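Kellix Brass Temple Bell, Ceiling-Hung, 125 mm

Item group: Worship fittings / Bells and chains 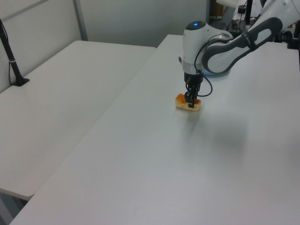
The Kellix ceiling bell is cast for home shrines, small temples and community prayer halls. It is supplied as a single bell with clapper, suspension ring and hanging chain. The bell is sand cast in one piece, turned on the outer face and left as cast on the inside. Each bell is tuned only by weight and wall thickness, so two bells of the same size will differ slightly in pitch. Buyers who need a matched pair should say so in the order notes.

Specifications

Mouth diameter: 125 mm
Body: cast brass
Clapper: forged iron, ball end
Chain: brass link, 50 cm, hook at upper end
Finish: polished, unlacquered
Mounting: ceiling hook or beam (not supplied)
Price: Rs 3,000, single bell with chain

Installation

The hook must be fixed to a beam or a concrete ceiling. Plasterboard and false ceilings are not suitable. Hang the bell so that the clapper can be reached with a raised hand by the shortest regular user. A pull cord can be tied to the eye at the lower end of the clapper. Leave 20 cm of clear space on all sides of the mouth. A bell that touches a wall or door frame when swung will crack at the lip.

For temple entrances, the usual position is on the center line of the doorway, ahead of the threshold. Where several bells are hung in a row, use one hook per bell. Do not suspend a second bell from the first.

Care

Unlacquered brass darkens with handling and with lamp smoke. Clean with tamarind pulp or a mild brass polish, rinse, and dry the same day. Keep polish away from the clapper pivot. Put one drop of machine oil on the pivot when the swing becomes stiff. Kumkum and sandalwood paste can be wiped off with a damp cloth. Old paste left in the rim groove will leave a green mark.

Engraving

A name or dedication can be engraved on the shoulder in Devanagari, Malayalam, Tamil or Roman letters, up to 20 characters on one line. The text is cut exactly as received. Proofs are sent by Ajith Poduval at the Clutville workshop and must be approved before work starts. Engraved bells cannot be returned.

Related items

Hilix hand bell, Garuda handle
Hilix hanging oil lamp, single wick
Solís beam hook, steel, with lock nut
Replacement clapper, 125 mm bell

Orders from temple trusts and requests for matched pairs go to Inès Moulin through the contact form. State the size, quantity and delivery address.

Page last revised June 15, 2020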